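Betreff: Re: [greifer-handgeraete] Aussetzer beim Schließen, Gerät 21
Von: Fengying Su
An: Liste greifer-handgeraete

Hallo Alistair, hallo Liste,

Alistair Rennie schrieb am Mittwoch:
> Bei uns schließt Gerät 21 seit dem Umbau nicht mehr sauber. Die Kapsel
> rutscht beim Anheben nach vorne weg, in der Regel bei der ersten
> Drehung. Im Log steht dann Fehler 1323. Ist das die Firmware, oder
> sollen wir die Backen tauschen? Callum meint, die Feder.

die Firmware würde ich ausschließen. 1323 heißt nur, dass die Öffnungsweite sich unter Last geändert hat, ohne dass der Abzug bewegt wurde. Das kommt auch, wenn das Teil einfach herausrutscht.

Ich habe gestern an unserem Handgerät nachgesehen, das dieselben Backen von Veker hat. An der Oberkante ist der Belag stellenweise abgeplatzt, links deutlich mehr als rechts. 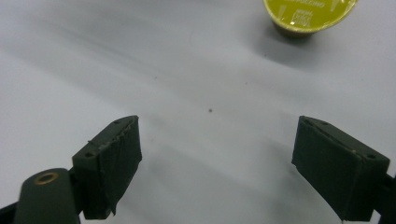 Backen offen, hinten die Kaffeekapsel. Abrieb an der Oberkante der linken Backe.

Bei uns sind die Backen seit 500 Zyklen drauf, die Aussetzer fingen bei 400 an. Mit dem Ersatzpaar von Simões war der Fehler am selben Nachmittag weg, Feder und Firmware unverändert. Ob der Belag allein schuld ist, kann ich nicht sagen, denn beim Wechsel haben wir auch die Schrauben neu angezogen.

Bitte vor dem Tausch den Akku abziehen. Callum Menzies hatte im November den Finger dazwischen, als der Greifer beim Einschalten zufuhr. Ist nichts passiert, aber der Ablauf im Wiki nennt den Schritt immer noch nicht. Ffion, kannst du das ergänzen?

Alistair, schick mir bitte das Log und ein Foto eurer Backen von oben.

Gruß
Fengying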